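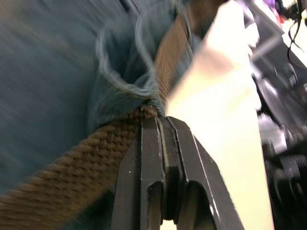 Belts & Accessories

Lomow Woven Belt, brown
Made by Kustico

A flat braided belt for jeans, shorts and casual trousers. The close weave has a fine ridged texture and is soft enough to feed through narrow belt loops without a struggle. The prong goes through the weave at any point, so there are no punched holes and you can set it where it feels right.

Product code: 1151
Length: 141 cm, end to end
Fits: most adult waist sizes
Care: wipe with a damp cloth, dry flat, keep away from radiators

The long length leaves a fair bit of spare strap on smaller waists. Tuck it through the next loop along or order the Droko keeper, sold separately. Take the belt out before washing your shorts or jeans, as the dye may mark lighter fabrics.
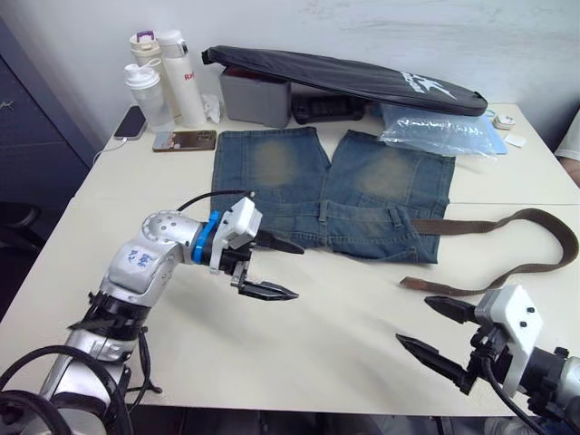

Brown belt with blue denim shorts. Shorts not included.

Price: £39, including UK delivery
Returns: within 60 days, unworn
Also in this range: Amrani plain belt, Amrani narrow belt

Stock is held at our own warehouse and orders are packed every working day. Page updated 2020-07-21.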